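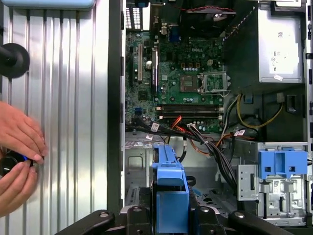

Home Brewing Help My Tickets Recipes Contact

Ticket opened 4/8/25 by Rochelle Obi
Subject: Doppelbock stuck at 22 points, please help!

Hi folks, and thank you in advance for reading all this. I brewed the Herkgate doppelbock kit, the big dark one, and it got off to a lovely start with a nice thick head of foam and a smell like fresh bread all through the basement. Then it just quit. The gravity has read 1.022 for 7 days running, and the recipe card says it should finish a good bit lower. I pitched 3 packets of lager yeast and I've kept it cold the whole time, just as the card told me to. 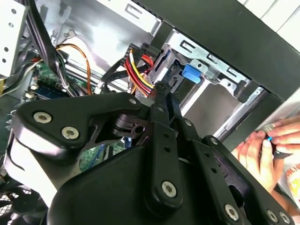
I should add that I did swirl the fermenter once, very gently, and I took the sample with a clean thief and poured it down the drain after (well, I tasted it first - sweet, but really pleasant, with lots of raisin). I'm using a hydrometer, and I let the sample warm up before reading it.

Reply from Desmond Wojcik, Lallden support

Hi Rochelle, thanks for such a thorough write-up, it makes my job so much easier! Big lagers do like to take a nap near the end. Before anything else, please move the fermenter somewhere warmer, into the mid 60s, and leave it alone there for 3 days.

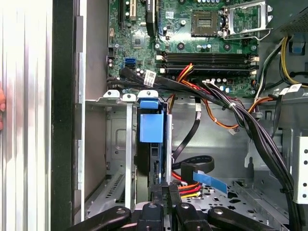
Should I add more yeast at the same time?
Hold off for now. There should be plenty still in the beer, and a little warmth is usually enough to wake it up. If the reading hasn't budged after the rest, make a small starter and add it while it's foaming.

Update from Rochelle

Moved it up to the hall closet, wrapped in an old quilt to keep the light off. The airlock was bubbling by the next morning, which had me grinning over my coffee!
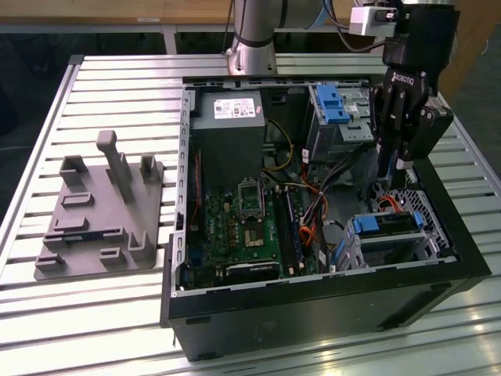

The reading after the rest was 1.018, so it's certainly moving again. I'd like to give it a few more days up here before I chill it, if you think that's all right, and then it can sit in the cold for as long as I can stand to wait.

Reply from Desmond

A few more days is just fine. Bottle only when two readings, a couple of days apart, match. I'll leave the ticket open until you write back.

Status: waiting on customer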